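Checklist before the open day, demonstration cells and visitor route
Terard workshop, ground floor
Filled in by the person responsible for safety on the stand. Second walk, December.

How to read this sheet: OK means I checked it myself and it is good. OK/C means it is good but please read the comment. OPEN means somebody must still do something. N/A means it does not concern us this year.

Doors open to visitors at 10:00. The last group leaves at 16:30. I did the walk with the cells powered, and the items marked OPEN I will look at again at 8:30 in the morning.

PART A. Entrance and route

A1. Main door opens fully and stays open by itself
OK

A2. Route marked on the floor from the entrance to the exit
OK/C
The yellow tape is new and sticks well. At the corner near the Pruvost stand the tape makes a very narrow passage. A wheelchair can pass, I tried with the trolley of the same width, but two persons cannot cross there. Guides should wait until the group before has left the corner.

A3. Emergency exits free, inside and outside
OPEN
Inside is free. Outside the back exit there are pallets again. They were also there on the first walk and I wrote it then. Please remove them and do not put them back after lunch.

A4. Emergency lighting tested
OK

A5. Fire extinguishers visible, seal and date checked
OK/C
The one beside cell 3 is hidden by the roll-up banner. I moved the banner one metre to the left. Please leave it there, even if the logo is less visible from the door.

A6. Number of persons inside at the same time
OK/C
The limit we have agreed is 60, guides and staff included. The counter at the door belongs to the person at the door only and must not be given to children.

A7. First aid box complete, place is signed
OK/C
Plasters were few. I have added a new box of them. The eye wash bottle is valid.

A8. Coats and bags
OK
Hooks are in the corridor, away from the cells. Long scarves should stay there also.

PART B. Electrical, all stands

B1. No extension lead plugged into another extension lead
OPEN
Two cases. One at the Rasier table, one behind the coffee machine. The Rasier people have promised a longer lead. For the coffee machine, please use the wall socket near the sink side, which has its own breaker.

B2. Residual current device tested with the button
OK

B3. Cables over the walking route are covered
OK/C
The cable cover before cell 2 lifts a little at one end. I put tape, but it is tape and it will not last the whole day. Look at it at noon.

B4. Portable equipment has valid test label
OK/C
The label of the big screen is difficult to read, I checked its number in the list and it is valid.

B5. Main switch location known by all guides
OPEN
Guides from our own workshop know it. The guides who come from Stilent have not seen it yet. Five minutes before opening is enough, it is behind the grey door.

PART C. Cell 1, pallet demonstration (large arm)

C1. Fence complete and bolted
OK

C2. Door switch stops the robot
OK
Opened the door three times in automatic, it stopped three times.

C3. Emergency stop, outside and inside
OK

C4. Speed reduced for the public show
OK/C
It runs slower than in production. When a visitor asks for "full speed", the answer is no. The guide does not need to discuss this.

C5. Load fixed and suitable
OK/C
The demonstration boxes are filled with foam. The one with a torn side should go out of the stack.

C6. Visitors stay behind the second line
OK
The line is 1000 mm from the fence. Measured at both ends.

PART D. Cell 2, conveyor and sorting camera

D1. Guards on the conveyor ends
OK

D2. Pinch points covered or marked
OPEN
On the return side there is a gap where a small finger can enter. An adult would not reach it, but we will have families. A plate must be put before opening. If there is no plate, the conveyor stays stopped and we show the camera only.

D3. Light of the camera not at eye height
OK/C
For an adult it is good. For a child of six or seven years it is just in the eyes when they stand close. I asked to turn the lamp down a little, it was done during the walk, but please tighten the screw.

D4. Noise
OK
Conversation is possible without raising the voice.

PART E. Cell 3, two small arms, wires and baskets

This is the cell where visitors can come the closest, so I took more time here.

E1. Rail and base mounts of the arms
OK
Both bases on the aluminium rail. I pulled by hand with the power off and nothing moved.

E2. Power and signal cables of the arms
OK/C
The purple cables go along the arms. Move every arm through its range slowly before the first group and watch that the loop catches nothing.

E3. Circuit boards under the arms
OPEN
The two small boards hang under the mounts, below the rail, with their wiring. I would like a simple cover in front. Children look from below and the hands follow the eyes.

E4. Ventilated strip under the rail
OK/C
Do not put leaflets against it. On the first walk there was a pile of them.

E5. Walls of the enclosure
OK/C
The flower panels are fixed. Press the corners once in the morning.

E6. Wires used for the task
OK/C
Use only the thin wires of the kit, without connectors and with no sharp ends. They are never connected to anything. If a wire stays in a gripper or crosses the tiles towards an arm, let the operator finish or stop. Do not reach in between the arms to help.

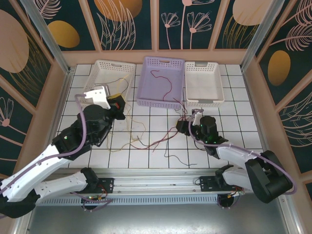
Cell 3: the two arms, the three baskets at the back and the wires on the tiled floor.

E7. Baskets
OK/C
Three plastic baskets, they stand at the back of the floor and are not fixed. This is accepted because they are light. Only the operator puts them back in position, with arms stopped.

E8. Green lights on the arms
OK/C
Please explain to the guides that a green light does not mean "you can put your hand". One guide understood it like this on the first walk.

E9. Stop button in reach of the operator
OK
Tested for both arms. After the stop an arm can go down by its own weight, so keep hands out from under it.

E10. Operator present at all times
OPEN
Between 12:30 and 13:15 there is no name in the plan. Either somebody is found, or the cell is switched off and the front is closed.

PART F. Stands of our guests

F1. Rasier, table with vacuum cups
OK/C
Hose is well clipped. The compressor is in the other room, pressure relief tested by them in front of me.

F2. Pruvost, mobile platform
OPEN
The platform should drive only inside its square. The bumper works on the front. On the rear I had to press hard before it stopped, and for me this is not acceptable with public. They will adjust it and show me again. Without this it is shown standing, with wheels blocked.

F3. Stilent, screens and simulation
OK
Only the feet of the big stand come out into the passage, they were turned inwards.

F4. Batteries on charge
OK/C
Charging is in the tool room only, on the metal shelf, and with somebody in the workshop. No charging during the night.

PART G. Guides and information

G1. Every guide has read the one-page instruction
OPEN
Signatures are missing from the afternoon guides.

G2. Size of groups
OK/C
Maximum 7 visitors with one guide. When a school class comes, the class is divided and the teachers go with the groups.

G3. What guides say at the start
OK
Short text: stay with the guide, nothing over the line, tell us if you have a pacemaker, ask before you touch. The sentence about photographs was added at the end.

G4. Internal number for emergencies
OK/C
It is 147 from any workshop telephone. From a mobile it does not work, you must dial the public emergency number. Both are now written on the back of the guide badges.

G5. Evacuation, meeting point
OK/C
The meeting point is the far side of the car park, beside the bicycle shelter. The old plan near the toilets shows another place. I have taken this plan down and the new one must be printed.

PART H. End of the day

H1. All cells off at their own switch, then the main switch
H2. Compressed air released
H3. Wires of cell 3 picked up from the tiles and put back in the kit
H4. Batteries disconnected
H5. Door counter at zero
To be filled in at 16:30 by the last person from the safety side.

Remarks after the walk

The most urgent points are D2 and F2. If they are still open at 9:30, the conveyor and the platform do not run, and I will put the red card on them myself. A3 is quick to solve and should be done this evening. For E3 a piece of clear plastic is sufficient, there is one of good size left over from the old door of cell 1, on top of the cupboard.

If you disagree with a comment, please write it under the item with your initials and do not change the status. The paper copy hangs at the entrance of the workshop, and the paper copy is the valid one.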